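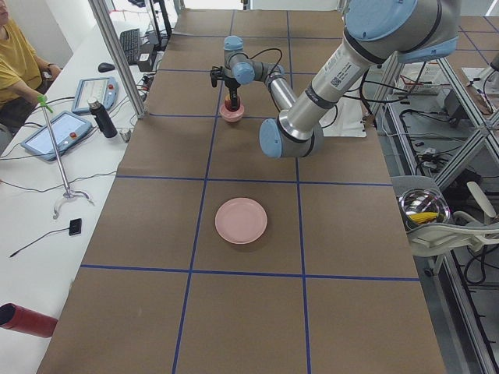

Livstead Allotment and Gardens Association

Minutes of the April meeting, held in the back room of the Berstead Road hall, Monday, 7.30 pm

Present: Clodagh Egan (chair), Venkatesh Krishnan (minutes), and 15 members. Apologies were received from the holders of plots 8 and 22.

1. Minutes of the last meeting
Agreed, with one correction. The skip was ordered for the lower gate, not the top gate. Matters arising are covered under items 3 and 5.

2. Water
The supply was turned back on at the end of last month. The trough by plot 19 is still losing water overnight. Venkatesh has looked at the ball valve and thinks the washer has gone. He will replace it before the next meeting. If that does not cure it the trough will have to be drained and the joint underneath looked at.
Members asked for a reminder to go out that hoses may be used to fill butts but not left running on beds. Clodagh to put a notice on the gate.
One member asked whether a second standpipe could be put in at the Shokri Lane end. This was discussed last year and the trench was the main cost. Agreed to get a fresh price and bring it back.

3. Shed roof
The quote from Enov for refelting the store shed is £355, including taking away the old felt. A second firm was asked but has not replied. There was some discussion about doing the work ourselves. The felt would be cheaper but two of the boards are soft and would need to come out first. Quote accepted, eight in favour, three against, the rest not voting. Clodagh to confirm and ask for a date outside the bank holiday week.
The mower and the strimmer will need to be moved while the work is done. Plot 11 has offered space.

4. Vacant plots and waiting list
Two plots are vacant. Plot 31 has been offered and the person is coming to see it on Saturday morning. Plot 6 is badly overgrown with bramble along the back — it was agreed to split it into two halves and let the first half at a reduced rent until next spring.
The list was last checked in the autumn. Venkatesh will write to everyone on it and take off those who no longer want a plot.

5. Paths and bonfires
The skip came and was filled. Carpet was put in it by someone, and we were charged extra. Members are reminded that carpet is not allowed on plots under the tenancy rules.
Bonfires are not allowed before October. A neighbour on Berstead Road has complained about smoke on two evenings. Clodagh has replied to her.
The main path is breaking up near the compost bays. Up to two tonnes of chippings may be available free from the tree work at the school. Venkatesh to ring.

6. Plant sale
To be held in the hall car park, 10 am to 1 pm. Tomatoes, squash and beans are wanted most. Please label pots with the variety. Tables to be put out from 9 am.

7. Any other business
The padlock code will change at the end of the month. The new code will be sent by text only.
Rats have been seen near the compost bays. No cooked food to go in the bins.

The meeting closed at 8.50 pm. Next meeting in the same room, date to be put on the gate.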